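Rirwood Community Help
Section: Theatre, writing and performance
Topic: Applying for support

Question
Joint application for a musical when one writer already holds a commission

Submitted by Griet Hoekstra

I write as the lyricist of a two-person team. My composer, Luuk Geerts, and I wish to apply in October to the Mertens residency for new musical theatre. Luuk holds a commission from Lurkomeck for a separate piece, a one-act opera for young audiences, and his agreement gives the company first refusal on his "next full-length stage work". Our musical was begun before that agreement was signed, although only the first act existed at the time and two songs have since been replaced.

The residency form requires both applicants to declare that the submitted work is "free of prior claims". I should be grateful for guidance on the following. May we sign that declaration as matters stand? Is it necessary to inform Lurkomeck beforehand? The form also asks for a statement of no more than 800 words, and it is unclear to me whether a team submits one statement or two.

Answers (3)

Answer from Sanne Jacobs
Marked as helpful by the person who asked

The declaration should not be signed until the position with Lurkomeck has been settled in writing. A right of first refusal is commonly regarded as a prior claim, even where the holder has shown no interest in the work. The date on which the musical was begun may assist you, but only if the agreement excludes works already in progress. Mr Geerts should read the definitions at the front of his contract, where such exclusions are usually placed, together with any schedule listing existing works.

If no exclusion is found, he should write to the company, give the title of the musical, state when the first act was completed and ask for a short letter confirming that the company makes no claim upon it. Dated drafts and recordings of the early songs should be kept to hand. The replaced songs do not seem to me to alter the matter, though the letter ought to refer to the work "in its present and any later form".
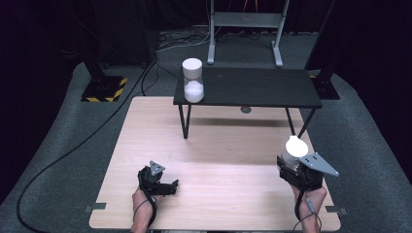 Photo: Rirwood Community Help / R. Van Acker

It is also advisable for the two of you to sign a collaboration agreement before applying. It need not be long. It should record how income is to be divided, who may approve changes to the book, and what becomes of the songs if the partnership ends. Residencies of this kind often request such a paper once a team has been shortlisted, and it is considerably harder to agree terms in the week before a deadline.

As regards the statement, I would read "applicant" as meaning the team, and would submit one text. The administrator of the residency can confirm this by return of post or e-mail.

Answer from Ruben Van Acker

I applied with a partner to a different scheme, Rarkari, and there each writer was required to send a separate statement. I cannot speak for Mertens. Our two statements came to more than 1,000 words together and this was accepted.

Answer from Femke Van Acker

I agree with the first answer in most respects. I would add that the person asking is not a party to the Lurkomeck contract and should not write to the company herself. The letter must come from Mr Geerts or from his agent, if he has one. She is nevertheless entitled to see the company's reply before putting her name to a joint declaration.

Where the reply is slow, some residencies will accept an application with a covering note explaining that confirmation is awaited. Permission for this should be obtained first.

Comment from Griet Hoekstra

I thank all three respondents. Luuk has found a schedule of existing works at the back of his contract, but it has been left blank. He will write to the company on Sunday, and I have asked the administrator about the statement.

This question has been viewed 2,524 times. Answers are given by members of the community and do not constitute legal advice.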